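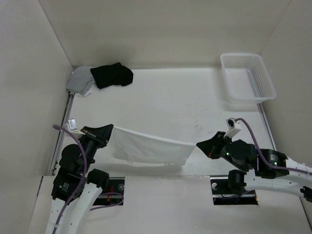 Stullis support replied that the import had stopped at row 500 and asked for the raw file again, this time saved as UTF-8.

**Ticket 1001 – price list import fails, Driltcombe store**
Opened Mon 16 March
Status: closed

**Problem**
Talus accepts the linens price list, shows a green check mark, and then lists only part of it. Pillowcases and flat sheets load. Everything after them is missing. The December list loaded fine with the same settings.

**Tried so far**
- Cleared the browser cache, no change
- Ran the import from the back office PC, same result
- Split the list into 3 files. The first two load, the last one stops on its first line

**Cause**
The supplier name Ruotsalainen had a stray line break after it in the last file. Talus read that as the end of the list and gave no error.

**Fix**
Removed the line break and imported the full list again. All rows are in. Spot-checked prices on the bath towels and table runners – they match the supplier's sheet.

**Still open**
Stullis has logged the missing error message as a separate bug. Until it's fixed, compare the row count after each import.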